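The Second Life of the Paper Marbler's Tray

Why a slow craft is finding new students, and what its teachers ask of them 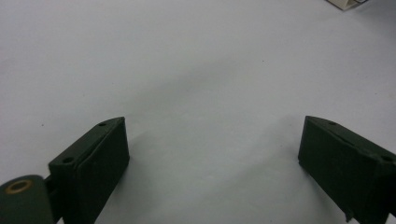 Paper marbling has returned to the adult education calendar after a long absence, and the Grama Center for Book Arts now offers it in every term of the year. The course runs for 13 weeks and is taught by Oriana Iturra, who trained as a bookbinder before turning to decorated papers. Her first lesson involves no color at all. Students are asked to look hard at plain surfaces and to describe what they find. A matte white tabletop under even light will show soft gray shading and, off to one side, a single dark speck, and a student who has learned to notice a speck of that size will also notice dust on a marbling bath before the paper goes down. Only in the second week do the trays come out.

The method itself has changed little. A shallow tray is filled with water thickened with carrageenan, a powder made from seaweed. Thin paints are dropped onto the surface, where they spread into rounded patches and float. The marbler draws a stylus or a comb through them, lays a sheet of treated paper over the pattern, and lifts it away with the design attached. Each bath yields one print. The next sheet requires fresh color, and no two sheets agree in every detail.

Preparation takes far longer than printing. The thickened water, known as size, must rest overnight so that air bubbles can rise and escape. The paper is sponged with a solution of alum, which helps the paint hold to the fibers, and is then left to dry under light weight. Sheets that have been coated unevenly give themselves away at once, with pale bands where the color has slid off in the rinse. Iturra keeps a folder of such failures and passes it around the class in the third week.

"Students want to begin with the comb," she says. "I would like them to begin with the sponge. Most of what goes wrong on the tray was decided the day before."

The Center's workshop occupies the upper floor of the Vostia Building, a former seed warehouse with tall windows on the north side. It holds 15 places, and the waiting list for the May term closed early. Fees cover size, alum and a starter set of six colors. Students supply their own paper, and the choice is left to them, although the printed course notes advise an uncoated sheet of 80 pounds text weight. Lighter papers are harder to lay without trapping air, and heavily sized papers resist the alum.

Patterns are taught in a fixed order. The stone pattern comes first, made by dropping color and leaving it alone. It is followed by the gelgit, in which a stylus is drawn back and forth across the tray, and then by the nonpareil, which requires a fine comb pulled in one steady motion. The bouquet and the peacock are reserved for the closing weeks. Iturra regards the stone pattern as the most difficult of the group, and several former students have come to share her opinion – though seldom during their first term.

The finished papers have practical uses. Binders paste them inside covers as endpapers, and box makers use them as linings. The Triệu Bindery, which occupies two rooms on the ground floor of the same building, buys a small number of student sheets at the end of each course for use on blank journals. Its requirements are strict: the pattern must run square to the edge, the margins must be clean, and the color must not rub off on a dry cloth.

A larger project is now under way. The Prondier Collection, a private library of trade bindings, has lent the Center a sample book containing 168 marbled papers, each pasted to its own leaf and marked with a number in brown ink. The key to those numbers has been lost. Advanced students are working through the leaves in sequence, identifying each pattern and attempting a modern copy on paper of similar weight. The copies are stored flat in folders, with notes on the colors used and the order in which they were dropped.

Progress is uneven. Some leaves can be matched in an afternoon, while others have occupied a student for most of a term. One small shell pattern in dull red and gray has so far resisted every attempt, and its folder contains a thick stack of near misses. Work on it will resume in the fall, when a new batch of size has been prepared and the workshop is cooler.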